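4. Recording side A of a 7" single

Okay, you've got the turntable leveled and the Nesard preamp talking to your computer, so now we get to the fun part. I'm writing this section the way I do it at home, with a pile of old punk singles and a mug of tea, and if you own mostly LPs you can follow along just the same (you'll only be flipping less often).

Before you start, please clean the record. I know section 3 was all about cleaning and you're probably sick of it, but a quick pass with the carbon brush right before the needle goes down makes a real difference on a 7", where the lead-in groove is so short that one bit of fluff ends up in the first chord.

1. Set the turntable to 45 rpm. Then look at the label, because plenty of hardcore singles play at 33 and don't say so anywhere except in tiny print on the back of the sleeve.

2. Put the adapter on the spindle if your copy has the big jukebox hole. Push it down until the record sits flat and doesn't wobble when you turn it by hand.

3. Open the Lemau recorder and pick New Transfer. Choose stereo, even for mono records. You can fold it down later in section 6.

4. Drop the needle somewhere near the loudest part of the song and watch the meters. Turn the gain knob on the Nesard until the peaks land at -9. Lift the needle again.

5. Click Record, wait for the red light, and only then lower the needle on the lead-in. I like to leave a little silence at the front – the noise tool needs some bare groove to listen to.

6. Let the whole side play. Don't walk across the room in heavy boots!

7. When the needle reaches the run-out, let it go around a few times, then click Stop and lift the arm.

Note: Lemau stops by itself after 60 minutes. That's plenty for any single, but if you wander off to make lunch you'll come back to a very long file of run-out crackle. Ask me how I know.

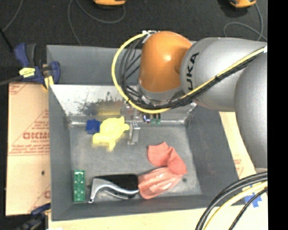 Now save the thing. I name my files band, title, side, all lowercase, with the catalog number at the end if there is one. Use WAV here and leave MP3 for the copies you hand out to friends. My whole shelf of singles came to 900 files before I got to the letter S, and I was very glad of those catalog numbers, especially for the bands who put out three different records with the same name.

CAUTION: Never change the gain while a side is recording. You'll hear the jump, and no tool in the program can smooth it out nicely. Stop, go back to step 4 and start the side over.

CAUTION: Turn your speakers down before you lift or lower the needle. The thump is loud and small speakers hate it.

Picture discs and flexis

These are noisier, and I wouldn't fight it too much. For flexis, lay the flexi on top of a regular 7" you don't care about and put a small coin on the label, well clear of the grooves. Vitalii Kravchuk sent me that tip in August after his copy of the Cisolcombe split kept slipping in the middle of side B, and I've used it ever since. If the needle still skips, raise the tracking force a tiny bit, up to 2 grams if your cartridge maker allows it (check the sheet that came in the box), and put it back to normal when you're done.

For side B, do it all again from step 4. Yes, including the meters – bands often recorded the two sides in different places and the levels can be miles apart.

Last updated: 24 Mar 2022

Related sections
Leveling the turntable
Cleaning records with and without a machine
Clicks, pops and how much to leave in
Folding stereo down to mono
Scanning sleeves and lyric sheets
The Kravchuk tape list, in alphabetical order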